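Bon, je vous avais promis un avis sur le lit Brekero et la parure qui va avec, le voilà enfin. J'ai mis du temps parce que je voulais dormir dedans pour de vrai avant d'en parler (les tests rédigés au bout d'une nuit, très peu pour moi), et puis parce qu'en avril j'ai eu tout le reste de l'appartement à ranger.

Je commence par la tête de lit, c'est elle qui m'a fait craquer. Grise, rembourrée, avec ces grandes cannelures verticales qu'on voit partout en ce moment. J'avais peur que ça fasse hall d'hôtel et pas du tout, contre un mur blanc c'est même assez doux ! On s'y adosse bien pour lire, le rembourrage tient, et je n'ai pas encore senti la structure dans le dos. Par contre la poussière se loge dans les creux, il faut passer le petit embout de l'aspirateur toutes les deux semaines, sinon ça se voit dès qu'il y a du soleil. Et le montage... la notice tient sur une page et les schémas sont minuscules. J'ai mis presque 3 heures, en comptant une pause café et une vis qui avait roulé sous le radiateur.

Le drap-housse maintenant. C'est le modèle uni de chez Plonance, en percale, et j'en suis très contente – il monte bien sur un matelas épais, les coins ne sautent pas quand on se retourne et il est devenu plus souple après quelques lavages. Le défaut, c'est qu'il froisse. Si vous aimez les lits tirés au cordeau, passez votre chemin ou sortez le fer. La couleur est difficile à décrire aussi, selon la lumière j'ai l'impression d'avoir changé de drap, tantôt vert sauge, tantôt presque crème.

Et comme mon lit me sert surtout de table à plier le linge, j'ai jugé l'ensemble là-dessus ! 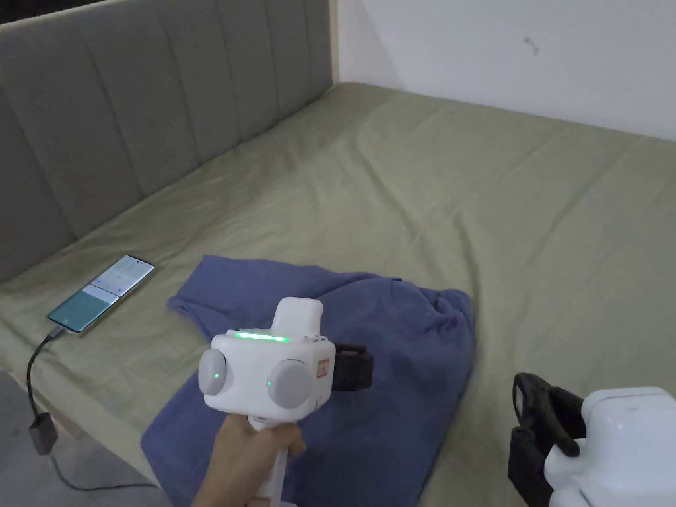
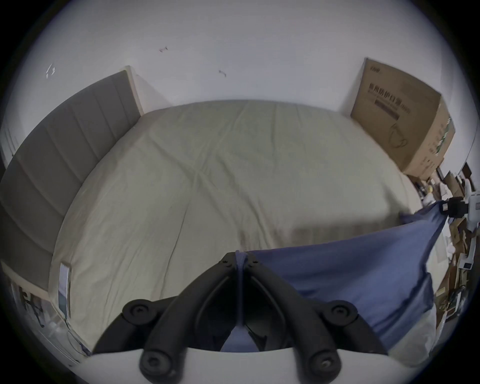
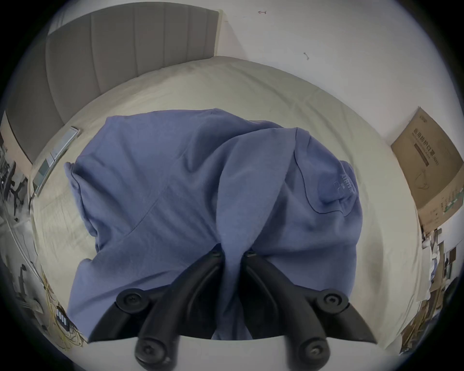

Le plis du drap ne se rattrapent pas en lissant à la main, j'ai essayé, s'indigne Myrto Stamatopoulos, qui l'a pris en deux exemplaires et trouve qu'à ce prix-là on pourrait espérer une toile un peu plus sage ; elle est passée depuis à la gaze de coton de chez Kouris et ne veut plus entendre parler de percale. Je comprends, mais la gaze, moi, elle s'accroche à tout, et j'ai déjà tiré un fil avec une bague.

Pour plier, donc, c'est très bien. Le matelas est ferme, on peut étaler un tee-shirt à plat, rabattre les manches et tasser sans que tout s'enfonce. La hauteur me convient aussi, je ne finis plus avec le dos en compote comme avec mon ancien lit Drurnico, qui était au ras du sol. Seule chose, la percale glisse un peu, alors les piles trop hautes ont tendance à partir de travers quand on s'assoit à côté. Je fais des petites piles, et j'emporte au fur et à mesure dans l'armoire.

Côté bruit, rien à signaler, le lit ne grince pas. J'ai resserré les vis des pieds une fois, au bout de quelques semaines, et depuis plus rien n'a bougé. La livraison, elle, a été un peu sportive (gros carton, pas d'ascenseur, un livreur pressé), prévoyez un ami costaud.

Ma note : 9 sur 10 pour le lit, un peu moins pour le drap à cause du repassage. Je rachèterais les deux, et je lorgne déjà sur les taies assorties. Si quelqu'un les a, dites-moi si elles froissent autant !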